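Household bucket

A bucket is an open container with a carrying handle, and I'd say it's the hardest-working thing in any cleaning cupboard. Mine are all plastic.
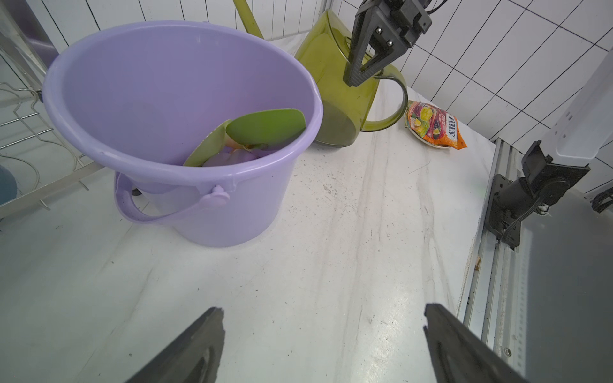 What size of bucket do most homes need?
Ten litres suits most jobs – big enough for a floor, light enough to lift when full.

In my corner of Enddale people keep 2, one for floors and one for carrying cloths and a dustpan from room to room. The Derkwood pattern, sold by Modise, came in 36 colours (I only ever found the blue!). Rinse after use and store dry.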